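Okay so I spent my whole evening teaching a robot arm in a simulated kitchen and I have thoughts (a lot of them, sorry, mute me now)

The setup: I steer the arm by remote with a little handheld controller, the sim records every move I make, and later the policy trains on it. I'm collecting for a task set I call Grisus. 114 demos so far, goal is 305 by the end of August. My thumbs are already filing a complaint!

Biggest thing I learned tonight is to slow DOWN near the counter. My early demos were all zoomy and then jerky at the end, and guess what the policy copied. Yep. The jerky part.

Also, pauses. If I stop to think mid-move, the arm learns to stop and think too, except it never starts up again. So now I plan the whole path before I touch anything, and if I hesitate I toss the take and reset.

I tossed 2 in a row right before dinner and got so grumpy I had to go walk around the block.

Someone at Parstead told me to vary where I start the arm each time, even if it feels messy. Tried it on the last batch and I'm way happier with the spread. Still hate doing wrist rotations by remote though, my brain just flips left and right every single time

Anyway, back in the kitchen for one more round before bed, small block, black marble counter, wish me luck

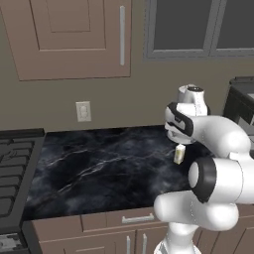
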